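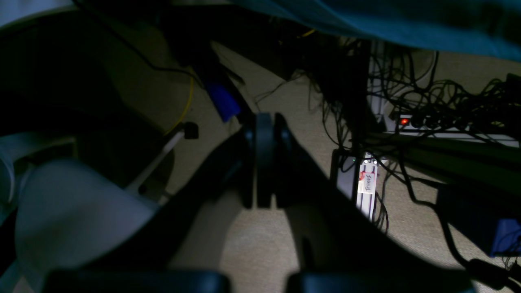 Tosley wrist camera kit – for clutter and cable work

Small camera, mounts at the gripper. Built for groups running low-to-the-floor manipulation studies, where the overhead view is useless and everything worth seeing is under a cloth or behind a power strip.

What you get
Camera and wrist bracket
Cable clips, 11 per kit
Calibration card
Jellenum logging software, one seat

Tested on
The Grorkis floor clutter study. 487 reaches in real rooms, carpet, black cables crossing over each other, handwritten labels on the gear, poor light. No tidying beforehand. Policy trained on wrist view only, then wrist plus overhead, same 600 demonstrations for both.

Result: wrist only did better on anything under fabric or behind other stuff. Wrist plus overhead did better in open floor. Black cable on black cable is still the worst case for both, we dont claim otherwise. Fingertips stay in view at the bottom of the picture the whole time – the method needs that, it reads the gap between them to line up the grasp.

Small indicator lights helped more than expected. A red light on a strip gives the tracker something to hold on to when the rest is dark.

Fit
Zhuravel two-finger grippers, all current sizes. Other grippers – ask first, send a drawing. Bracket needs 7 mm clearance behind the hub.

Before you order
Check your wrist cable run. Leave slack. Recalibrate after every bracket change, even a small one.
Sleeve for dusty carpet sold seperately.

Shipping
Next batch goes out in July. Labs with an open quote keep the old price.

Page updated 8 June 2025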